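News from the yard: the spring foals and a word about Dromance

Well, we got through it! The last of the mares foaled in the early hours, just after 3am (they do love to wait until you've finally taken your boots off), and the foaling boxes are full of long legs and whiskery chins. It has been a cold, muddy, sleepless few months and I would start it all again tomorrow.

The filly out of Sisent is the one everybody asks about, so I'll start with her. She is a bright bay with a small star, up on her feet before I'd found a dry towel, and she has her mother's lovely big walk already. Sisent has bred us nothing but kind horses, and this one came over to have her neck scratched on day two. I'm trying very hard not to get carried away. She will be registered as soon as the paperwork comes back and she isn't for sale, before anyone rings. 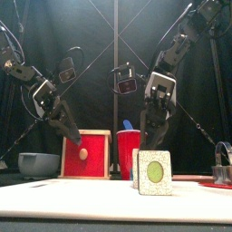
Her half-brother from last year, Jaunzems, has wintered out with the other yearlings and looks like a different animal from the gangly thing we weaned in the autumn. He's gone up behind, as they do, so he's all bottom and no shoulder at the moment, but the front will catch him up. He loads, he leads, he picks his feet up for the farrier, and he has learnt to undo the clip on the small paddock gate. We've put a second clip on it. He'll be staying here until he is three and then we'll see, though I have a soft spot for him as a future eventer. There's something about the way he uses himself over a pole in the field when he thinks he's alone.

Now, Dromance. Those of you who came to the open morning will remember the grey mare who stood like a rock while 20 children queued up to pat her. She's in foal again, to the same stallion as before, and was scanned in February with a good strong heartbeat. We had been unsure about covering her so late last season, as she had taken a while to come right after her last foal, but she's telling us in every way she knows that she is happy with the arrangement. Shiny coat, ears forward, and very firm views on who gets to the hay first. Her last colt has gone to a super home where he is doing his groundwork and, I'm told, enjoying his first trips out in the lorry. I love getting those messages, so please keep sending them, even if it's only a blurry ear.

A few of you have asked how we feed the mares at this stage. It really is simple. They have hay in front of them all the time, a stud balancer, and a bit extra for the ones making a lot of milk. We put the foals out in the little paddock with their dams from a few days old if the weather is decent, an hour at first and then longer. I'm a great believer in turnout. You can spend all the money in the world on supplements and it won't do for young legs what a hilly field does.
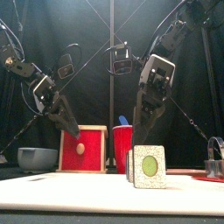 Weaning is a good way off yet but I want to get my thoughts down early, as last year was a scramble. We'll do it in pairs again, with old Furovari going in as nanny, a job he does with endless patience for a gelding of his age. I also want all the foals eating from their own bucket well before then. I start them with a tiny handful of creep feed, and you don't need anything smart to serve it in: a red plastic cup and a grey bowl like the two on the white tabletop would do nicely for those first few mouthfuls, held low so they can have a good snuffle. Once they've got the idea they move on to a proper bucket hung on the rail. Some take a day to work it out and some take a week, and the bold ones will have your sleeve as well.

On to dates for the diary. We're having another open morning once the ground has dried up, starting at 10am, with foals on show until they get tired and grumpy (the foals, that is, though I can't speak for the rest of us). Please park in the bottom field and leave dogs at home. There will be tea, and there will be cake if somebody bakes one.

We also have 7 places left on the young horse handling day. It's a nice gentle one, mostly leading, standing still and learning to read what a youngster is telling you. You don't need to bring a horse, just gloves, a hat and boots that can stand a puddle. Send a message to the yard phone and I'll put your name down after evening feeds.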